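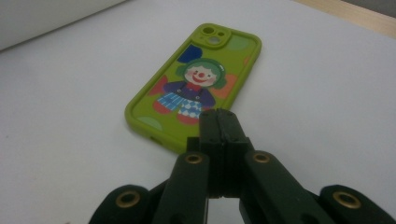

Convocatoria de participantes: evaluación del kit de pinzas manuales Pratholm

Tendura abre el plazo de inscripción para la evaluación de uso del kit Pratholm, un equipo de pinzas de mano destinado a registrar tareas de manipulación con objetos cotidianos. Las sesiones se celebrarán en junio en nuestro centro de Irnbridge.

Tareas
Cada participante trabajará sentado o de pie ante un tablero blanco, con una pinza en cada mano, y seguirá las indicaciones del personal de sala. Se le pedirá que coja, gire y guarde objetos de uso diario, entre ellos fundas de teléfono. Al término de cada sesión cumplimentará un cuestionario sobre el agarre, el peso y la comodidad del equipo.

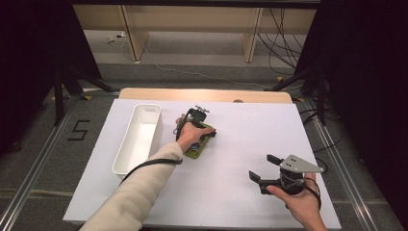
Ka-ming Man, sobre la ronda anterior: «Los primeros 30 minutos se hacen largos, porque la mano tiende a apretar de más. Después el kit responde bien, aunque yo pediría un cable más flexible».

Requisitos
Ser mayor de edad.
No padecer lesiones de mano, muñeca u hombro.
Disponibilidad para asistir a siete sesiones.
No se exige experiencia previa en robótica. Se admiten personas zurdas.

Condiciones
Se ofrecen 11 plazas. La compensación es de 800 euros brutos por el ciclo completo, abonados tras la última sesión. Las grabaciones se emplearán únicamente en la evaluación del producto, previa firma del consentimiento.

Solicitudes
El formulario está disponible en la recepción del centro, sala Fang, y deberá entregarse firmado. Plazo de admisión: hasta el miércoles, 28 de febrero de 2024. Las personas seleccionadas recibirán aviso por escrito.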